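Tips > Around the House > Tidying > Cables and Leads

Sorting out the cable drawer (and keeping it sorted)

I put this job off for years. We had a drawer in the kitchen that you could only open if you slid a hand in first and pushed the whole lot down, and every time I wanted a charger I pulled out a great knot of them and used whichever end came free. Then the drawer runner went, and the repair cost more than every lead in there put together, so I finally gave in and did it properly. It took one wet afternoon and a pot of tea.

Start by getting everything out. I mean everything, including the ones behind the telly, the one in the car, and the carrier bag at the bottom of the wardrobe that came with you from the last house. Put it all on the biggest table you've got, in decent light. Don't try to untangle as you go, just tip it out.

Pull out the obvious rubbish first. Anything with split sleeving, bare wire showing or a plug that gets hot goes straight in a bag for the tip. Please don't mend a mains lead with tape! I did that once with a bedside lamp and my sister still brings it up. Most council recycling centres take cables with the small electricals, and ours has a cage for them just inside the gate.

Now the knots. My rule is never pull. If you tug, the middle goes tight and you've made yourself a much worse job. Loosen the whole tangle by teasing it outwards from the centre until it's a big floppy nest, then find one plug and follow it back, pushing the loops apart as you go. Plug ends catch on everything, so I tuck each one into my palm while I work. A stubborn one sometimes comes good if you lay it down and give it a gentle jiggle, the way you would with a necklace.

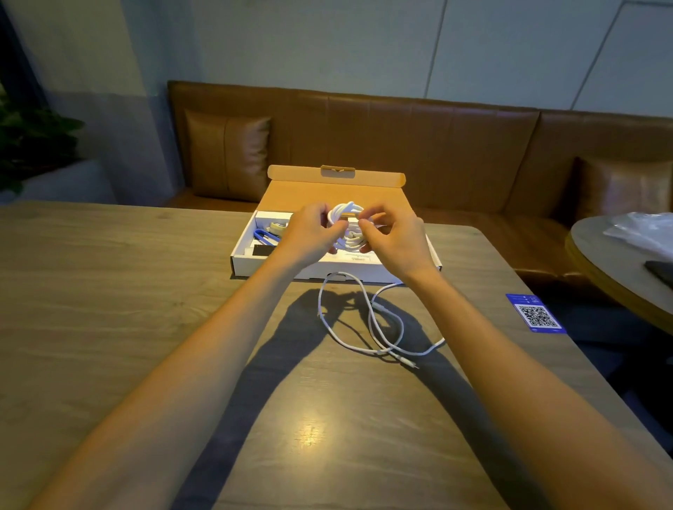
Once a lead is free, wind it in loose loops the size of a saucer. I used to wrap mine tightly round my hand and elbow like a washing line, and I've killed at least one good charger that way, because the wire breaks inside just where it meets the plug. Let the cable go the way it wants to. If it fights you, give it a half twist between finger and thumb with each loop and it'll lie flat. Leave the last bit near the plug straight for a couple of inches.

For holding the loops together I've tried most things:

Rubber bands. Cheap, but they perish and leave a sticky brown mark. Fine for a month.

Freezer bag ties. Good for thin leads, and you've probably got a hundred of them in a drawer already. Go for the paper ones, the bare wire sort can nick the sleeving.

Loo roll tubes. Everyone recommends these and they do work, but they take up a daft amount of room. I keep three for the extension leads and that's my lot.

Hook and loop straps. My favourite by miles. I got a roll of the Besel ones from the hardware shop and cut them to length, and they've been through the wash in my husband's pocket and still grip.

Then label them. You think you'll remember which black plug belongs to the baby monitor and you won't. I fold a bit of masking tape round the lead near the plug, like a little flag, and write on it in biro. Bread bag tags are good too if you save them up.

For storage, use what you've got. Shoeboxes are perfect, and so are the stiff little boxes that phones and gadgets come in, which I can never bring myself to throw out. Phone and tablet leads in one, computer bits in another, and a third for the mystery ones. I put a date on the mystery box. This year's says March 17, 2022, and anything still in there next June is going. Stand the loops on edge instead of stacking them, so you can flick through as if they were records.

One warning about the loft: don't keep leads up there. Ours went stiff with the cold and then tacky in the summer, and a whole bundle from an old Prorach stereo had to be binned. The cupboard under the stairs is much better, as long as it's dry.

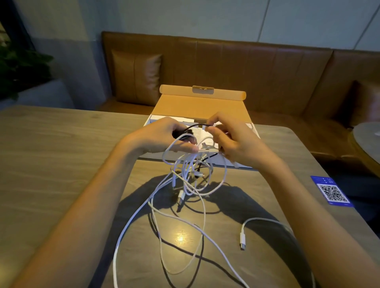

Moira in the comments disagrees with me about the loops, and says she has always done hers in a figure of eight over two fingers, with the last turn taken round the waist and tucked through, so there's no strap to lose. I've tried it since and she's got a point, it's very neat on headphones. I'd still strap anything thicker, as it tends to spring open in the box.

She also asked what to do about leads that have gone grubby. A barely damp cloth with one drop of washing-up liquid, unplugged at both ends of course, and run it along in one direction. Dry it straight after and leave it overnight before you use it. Biro marks come off with a white rubber, and old sticker gunk will usually shift with a dab of cooking oil if you keep it well away from the plug.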